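March, kitchen bench notes, Rullham flat

Started at 14 minutes past nine, coffee already gone. The plan for today was the counter by the steamer, and I mean all of it, cloths included! We've been cooking the Zikoten test batches in here for weeks and things have drifted to wherever somebody last put them down. I want a layout we can all live with before the next batch of dumplings (60 of them, so the steamer stays out, no arguments please).

I love this black marble, but it shows everything — every gold vein and every crumb, and the shine gives you each pot twice. The green cloth had ended up bunched over the front edge by the steel steamer again, and there was a pink one over the rice cooker. Both go on the wash pile. Crumpled tissue goes in the bin, the little black one with the teal bag, down by the bottom drawer.

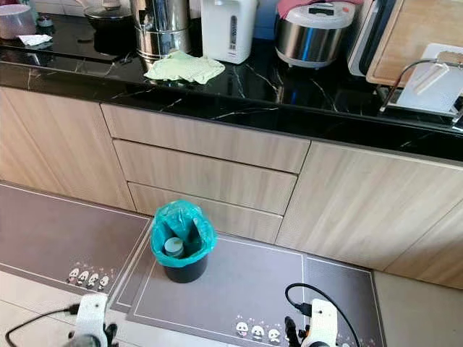 ## Layout to try

- Thermo pot and rice cooker stay neighbors, lids clear so we can open them.
- Dark pot with the glass lid can move to the tall cupboard on the left if it fits (measure first!).
- Cutting board stays leaning at the right end behind the dish rack. I like it there.
- Jar with the pale green lid: fish it out of the bin bag, rinse, put with recycling.

Still to do: labels for the three drawers, and ask Kavanagh about spare hooks for the cloths.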